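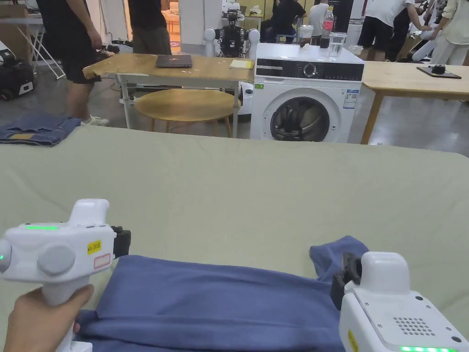 Folding is the one bit of the laundry I used to put off until the basket had turned into a second wardrobe. I'd fish things out of it all week and wonder why I looked as if I'd slept in a hedge. What changed it for me was having a proper place to do it, close to the machine. A big padded surface like the sage-green one, with the washer only a step or two beyond it, beats the bed, the sofa arm and the top of the ironing board put together. Jeans go at the far left edge once they're folded, and the soft stuff gets the middle, where you've got room to spread your elbows.

If you haven't got a padded table, an old blanket folded double under a cotton sheet does the job nicely. I did mine with a wool blanket from the market in Nellenach and pinned the sheet underneath with nappy pins. The padding grips the cloth a little, so a T-shirt stays where you put it while you fuss with the sleeves. On a bare kitchen worktop they skate about all over the place, specially the thin ones. It also means you can run a quick iron over a collar without getting the board out (check what's under the blanket first - I have a very faint iron shape on a table at my mother's in Paiva and she still mentions it).

Right, T-shirts. Everyone has their own way and will defend it to the death, but this is mine:

Lay it face down with the hem towards you.
Smooth it from the middle outwards with flat hands. Do the shoulders last, they always bunch.
Fold one side in to just past the edge of the collar, and turn the sleeve back on itself.
Same with the other side.
Bring the hem up to a couple of fingers short of the neck, then fold in half again.

If there's a ridge running up to the shoulder, don't try to press it out with your palm. Pick the shirt up by both shoulder seams, give it one good snap and lay it down again. I learnt that from Ronaldo Amaral, who ran the laundrette in Taltenine when I lived over it, and who could get through 40 shirts while his coffee was still hot. I've never come near that. On a good evening with the radio on I might do a whole load in one side of an LP!
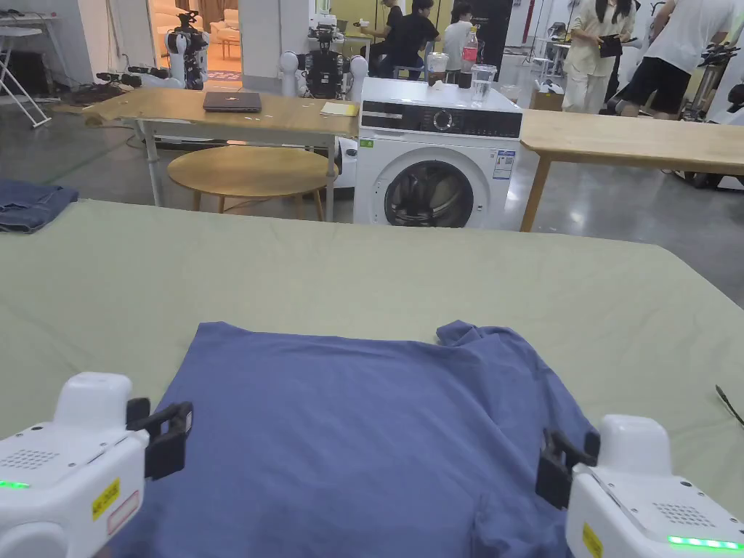

Cotton jersey is much easier if you catch it soon after it's dry. Leave it in the drum overnight and you've got creases that only steam will shift. I set the timer on my phone for 5 minutes before the cycle ends, so I'm already clearing a space when the machine beeps. If I do forget, a damp flannel thrown in the dryer with the load for a short spin brings most of it back.

Jeans want different treatment. Fold them lengthways down the middle, back pockets outwards, and tug the crotch seam in so you get a straight edge and no silly triangle sticking out. Then fold in 3 from the ankle up. They stack like books and they'll stand up on a shelf by themselves. Do them first and get them out of the way, because they're heavy and they'll squash anything you've already done.

A few other things I've picked up along the way:

Empty the pockets before the wash and then check again when you fold. I found a Sirnia bus ticket last January that had been through twice and could still be read.

Keep drinks off the folding surface. The top of the washer is fine for a cup while the machine's off, but move it before you start a spin or it'll creep to the edge and go over.

Sort by person as you fold and not afterwards. One pile each, and the pile goes on the owner's bed, where they can't pretend they haven't seen it.

Odd socks get a jar. When the jar's full, tip it out and pair what you can. The rest become dusters, and very good ones too, specially for blinds.

Don't stack T-shirts too high in a drawer. Stand them on their edges in a row, fold upwards, and you can see the lot without digging. Mine stay put with a shoebox lid at each end.

Somebody wrote in after my last laundry page to ask about folding boards, the hinged plastic ones. I've tried one and it's lovely for children's school tops as they all come out the same size. For grown-up shirts I found it a bit narrow and went back to doing it by hand. A stiff magazine laid in the middle of the back gives you the same neat width for nothing - just slide it out before the last fold.

Fitted sheets I'm saving for next time, as I need to practise on mine first.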